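Safe Practice Rules for a Two-Arm Table Cell
Project report, Halina Michalski
October 13, 2024

1. What the project was

Our task was to write working rules for the Degefa cell and then try to live with them. Started in September with the Kostinier lab handbook, which is fine for big fenced machines but says very little on small arms bolted to a table. So most of the rules below are ours.

2. Layout rules

Objects get set out before power goes to the arms, never after. Hands stay outside the aluminum rails once a joint LED is green. Only one arm crosses the middle of the table at a time, the other one holds back near its own side. We argued about this last one a lot – it slows the can tasks down – but kept it.

Cables: leave enough slack at the wrist for the full reach, and check it with the arm at its longest pose. Control box stays off the tabletop.

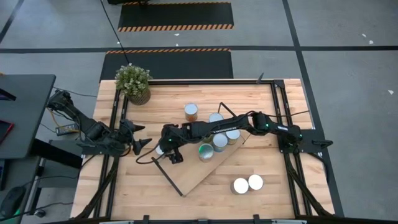
3. Floor and walkway

Hazard striped mats mark where you stop. Cables across the floor are the weak point of our setup and we didnt get them all into covers before the deadline. Scraps get swept up at the end of each session, that rule was followed maybe half the time.

4. Trial of the rules

We ran 30 sessions, 12 of them with the Mustutska checklist taped to the desk. Two stops during the checklist sessions, both for a hand over the rail. No contact with an arm. Without the checklist people skipped the slack check most often, esp. when swapping operators.

Setup took about 2 minutes longer with the list. Acceptable I think.

5. Still open

– who is allowed to restart after a stop (now: whoever pressed it)
– speed limit when both arms are powerd
– whether the Prarstead group wants the same sheet or thier own version

Checklist text is in appendix A, session log in appendix B.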